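Forum › Manipulation und Greiftechnik › Veranstaltungen
Thema: Tag der offenen Tür bei Plukus in Stumau – Eindrücke von der Küchendemo

stumau_nord
Beiträge: 191
15.10.2025

Ich war letzte Woche beim Tag der offenen Tür von Plukus und fasse den Teil zusammen, der hierher passt. Drei Stationen: Palettierzelle, Schraubstation, Küche. Die ersten beiden kennt man von jeder Messe. Die Küche lief komplett in der Simulation, auf einem großen Bildschirm, betreut von Aslı Özkan. Aufgabe: Oberschranktür öffnen, Arm zurückziehen, nächster Durchlauf mit veränderter Startpose. Laut Vortrag 52 Durchläufe pro Block, danach Auswertung.

Auf Nachfrage gab es Angaben zum Training: 3.467 Demonstrationen, überwiegend teleoperiert. Wie viele davon auf Türen entfallen, wurde nicht aufgeschlüsselt.

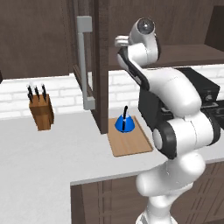

Zur Greifstrategie habe ich am längsten nachgefragt. Die Policy bekommt keine explizite Griffpose, sie regelt auf Bildebene nach. Bei einem senkrechten Stangengriff ist das relativ gutmütig, weil die Höhe kaum eine Rolle spielt. Im Bild steht die Tür schon offen, und der Greifer hängt leer etwa auf Höhe des oberen Griffendes in der Luft. Ob die Policy in so einer Lage nachfasst oder die Aufgabe als erledigt wertet, konnte mir vor Ort keiner eindeutig sagen. Das Erfolgskriterium ist ein Schwellwert auf dem Scharnierwinkel, den Wert selbst habe ich nicht bekommen.

Insgesamt sauber vorgeführt. Der Kaffee war dünn.

k_mirani
Beiträge: 16

Danke für den Bericht. Schwellwert auf dem Scharnierwinkel halte ich für zu schwach. Damit zählt auch ein Durchlauf, in dem der Arm die Tür mit dem Ellbogen aufdrückt. Wir hatten bei Mirani im Juli genau das in den Logs. Kontakt zwischen Fingern und Griff muss mit ins Kriterium.

Gruß, Kevser Yalçınkaya

agezer

Sehe ich anders. Wenn die Tür offen ist, ist die Aufgabe erfüllt. Wer Kontakt vorschreibt, bewertet den Weg und nicht das Ergebnis. Kollisionen gehören in eine getrennte Metrik.

k_mirani

Am echten Schrank ist der Ellbogen in der Front ein Schadensfall. Getrennte Metrik heißt in der Praxis, dass im Vortrag nur die erste gezeigt wird.

agezer

Das ist dann ein Problem des Vortrags.

juniper_h

Ich war am selben Tag da, Nachmittagsgruppe. Bei uns hat Frau Özkan gesagt, dass Eigenkollision und Kollision mit der Umgebung mitgeschrieben werden, aber nicht in die Quote eingehen. Also näher an agezer.

Eine andere Frage: Wurde bei euch etwas zu den Gegenständen auf der Arbeitsplatte gesagt? Messerblock, Schneidebrett, das blaue Ding auf dem Brett. Ich hatte verstanden, dass die für die Türaufgabe nur Ablenkung sind. Mein Kollege aus Zamcombe meint, die gehören zu Folgeaufgaben.

stumau_nord

In der Vormittagsgruppe hieß es Ablenkung, Positionen werden pro Durchlauf gewürfelt. Folgeaufgaben wurden erwähnt – ohne Details.

@k_mirani: Habt ihr den Kontakt über die simulierten Kräfte abgefragt oder geometrisch?

k_mirani

Geometrisch, Abstand Fingerpad zu Griffachse. Kräfte waren bei unserer Schrittweite zu verrauscht. Beril hat das Skript geschrieben, ich frage sie, ob es raus darf.

beril_y

Darf raus, ist aber unkommentiert. Der Abstand wird nur ausgewertet, solange sich der Scharnierwinkel ändert. Sonst fallen Durchläufe durch, bei denen der Greifer nach dem Öffnen korrekt loslässt. Die Griffachse ist fest auf senkrecht gesetzt, für waagerechte Griffe müsst ihr das umbauen.

agezer

Mit der Einschränkung auf die Bewegungsphase kann ich leben. Als Zusatzspalte, nicht als Abbruchkriterium.

juniper_h

Hat jemand die Folien? Der Link aus der Rundmail läuft bei mir ins Leere.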